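Best way to keep a pale wood table from showing everything?

Posted by Macarena Arroyo, 1 September 2026

Bought a secondhand table in July for 186 dollars. Every glass now feels like a dare. Oil, wax, or do I just eat standing up? 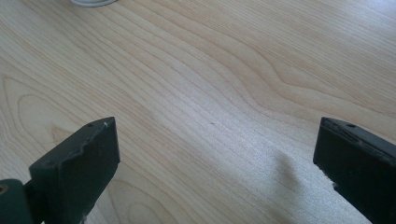 The top, by daylight.

I've read 5 guides and they agree on nothing except that I should have asked sooner. The seller said it was "sealed, probably." I have a tub of Brollix wax and no confidence.
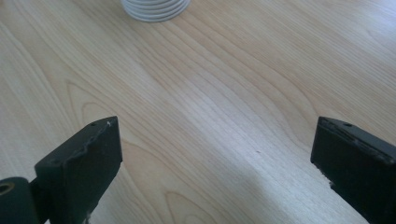
My mother's advice was a tablecloth, so please don't say tablecloth.

2 answers

Anselmo Moya
Find out what's on it before you add anything. Put a drop of water somewhere you don't care about and wait. If it beads, there's a finish, and wax is mostly a hobby. If it soaks in:

1. Wipe it down with a damp cloth and let it dry overnight.

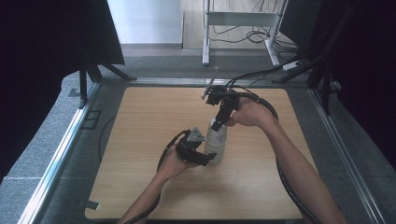 2. Rub on a thin coat of hardwax oil, with the grain. Thinner than that.

3. Wait two days — the can will say less, and the can is an optimist.
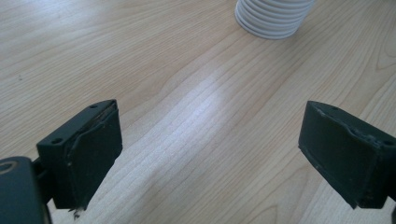 Go easy on sanding, too. If it's veneer you get one chance, and I used mine up on a sideboard.

Jorner
tablecloth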